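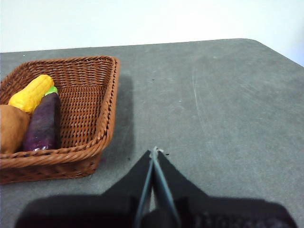
Varitz weighs second arm, settles for fingertips

VARITZ, November 5, 2021 – The sorting lab at Benkirane has spent most of the fall working out what it can afford next year, and the answer so far is fingertips.

The lab, which teaches robot arms to pick things up and put them somewhere else, went into budget season hoping for a second arm. It came out with $2,000 for spare parts and another $2,000 for what the spreadsheet calls "surfaces and fixtures," a line that most people in the building would call a table.

"I asked for an arm and I got a table," said Ayman Tazi, who wrote the request. "It's a nice table, on paper. I've seen the drawing."

Tazi's original proposal ran to 70 pages, including an appendix on cable ties. It compared arms from two suppliers, Jitska and Zeslow, and came down on the side of Zeslow, mostly on the strength of the service contract. Jitska's quote was lower but left out shipping, installation and the controller, without which the arm is a handsome coat rack. Both quotes expire at the end of November, and both sales reps have been calling.

The finance office sent the proposal back with one question in the margin: could the arm they already have be used more?

It could, as it happens. Iman Kabbaj, who keeps the lab's schedule, went through the booking sheet and found that the arm was reserved nearly every working hour and idle for a good part of them. People book the whole morning, she said, then spend it arguing over where the basket goes.

Kabbaj has since cut the slots in half and made everyone sign up in ink. Grumbling was heavy for a week. Her new schedule also sets aside time for changing worn finger pads, a job that used to get done whenever somebody noticed the gripper dropping things.

The toy groceries are one of the few parts of the operation that have never been questioned by finance. The lab has a standing allowance of $200 a year for play food, and has never managed to spend it all. Toy corn does not go bad. Tazi has tried moving the leftover money to the arm fund and was told that it doesn't work that way.

The tabletop is another matter. The new budget pays for a replacement surface and a set of clamps to hold baskets in place, and the lab wants a material that can be wiped down without leaving streaks. Three samples have come in. One of them curled at the corners over a weekend and is now under somebody's desk chair.

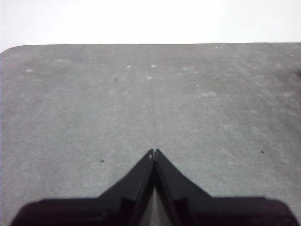

The gripper over the gray tabletop, marks and all. A new surface is in next year's budget.

The parts money will go to finger pads, a spare set of fingers and a cable that Tazi describes as "the expensive one." He would like to order everything before the holidays, when delivery times get silly, but purchasing wants the parts and the surface on separate forms, with separate signatures.

As for the second arm, it has been moved to the following year's wish list, where it joins a quieter air compressor and a window that opens. Tazi says he will resubmit. He has been asked to keep it under ten pages this time, and is thinking of dropping the part on cable ties.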